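Plekaditz Tabletop Surfaces and Backdrops
Data card, release 8

Summary
Plekaditz is a collection of tabletop settings maintained by Zorurus. Each setting pairs one table surface with one wall covering. The collection holds 70 settings, 55 of which use a patterned wall covering.

Surfaces and walls
Stone surfaces are listed by main color and veining. Wall coverings are listed by motif and palette. The same covering is used on the back, left and right walls of a setting. 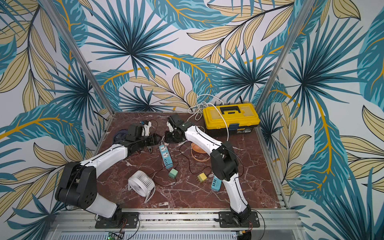 Red-brown marble with white and pale veining; tropical leaf print in teal, navy and khaki-yellow.

Known limitations
Leaf and floral prints are more common than stripes or checks. Plain walls appear mainly in settings added in May. Color names were assigned by eye and should not be used as measurements.

Use
Users should cite the collection name and release number. Corrections to surface labels may be sent to the Zorurus records office.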